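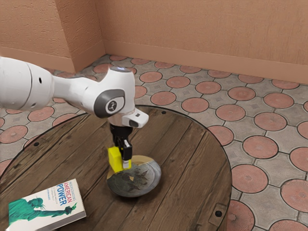 2 min read

Cell 9

The fault log from Wustdale listed one entry, repeated down the page: block contacts rim. Tullio Parisi read it twice and opened the model.

He had built the cell in June for Simis. Round plank table, tiled floor, peach walls, one white arm with a black gripper. The task was to carry a yellow block to a plate and set it down in the middle. The block kept ending up over the edge of the plate.

"Tool offset," said Nermina Obradović from the next desk.

"I checked the tool offset."

"Check it against the drawing. Don't check it against the file."

He pulled the drawing. Flevetti had revised the fingers. The new set was 2 mm longer, with white tips, and the model carried the new geometry on top of the old tool frame. He corrected the frame, saved, and ran the job at low speed. The arm came down and the log wrote the same line.

Nermina rolled her chair over. She paused the run with the block near the rim and turned the view until she was looking straight down the gripper.

"Where does it take the plate position from?"

"The camera."

"And the camera sits where?"

"On the wrist." He opened the mount parameters. The rotation had been typed in by hand. The initials beside it were his.

He cleared the value and started a calibration, 300 poses. The progress bar moved slowly. Nermina picked up her coat and put it down again.

"Whose book is that on the table?" she asked.

"Baldursdóttir put it in. She wanted clutter."

"Did you read it?"

"It's a cover. There are no pages."

At pose 240 the residual settled and stayed flat. He let the rest finish, wrote the new rotation to the file, and filled in the change record: tool frame, camera mount, T. Parisi. Under cause he typed "manual entry" and looked at it for a while.

"Run it," Nermina said.

He reset the block and pressed start.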